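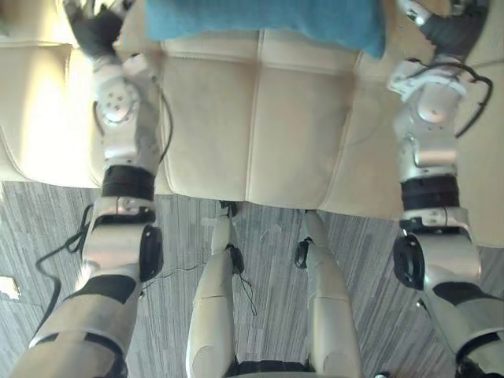 Forum > Humanoids and Mobile Arms > Setup, Cabling and Upkeep

Forearm cable slack, how much are you all leaving?

himside_abena
7 Jun 2018
Hello everyone, and thanks again for all the help with the wrist bolts last time, you were wonderful! Ours is at the sofa for the towel routine, and I'd love some opinions on the cable by the right forearm. It makes a loop on the outside and comes back in. I left 300 mm between the wrist and the band, and I've had it snag 2 times on the seat edge when the arm comes back toward the body. Should I shorten it, or move the band up?

Woldegiorgis
Lovely to see it up and going, Abena! I'd shorten it. Mine caught on everything (cushions, a chair back, my own sleeve once) until I took a good bit out, and it's been happy ever since. The left one looks much tidier, running down next to the forearm, so I'd copy that side over.

cosmin_r
I'm going to disagree with my friend above, with affection. Take slack out and you'll be buying connectors by December, as I did. With the elbow straight and the wrist fully turned I need 380 on mine, so 300 already sounds short to me. Slide the band toward the wrist and tie the loop flat. And please do something with the cable curled on the carpet at the left, I'd hate for a foot to find it!

Woldegiorgis
Fair enough, but Cosmin, you run the full wrist turn and she's only patting down a towel. Different job, less cable.

himside_abena
Oh, you two! I'll try moving the band first, seeing as I can undo that, and I'll run it for 7 days before I cut anything. Floor cable is getting taped tonight, promise.

cosmin_r
Good plan. Check the elbow pad screws while you're in there.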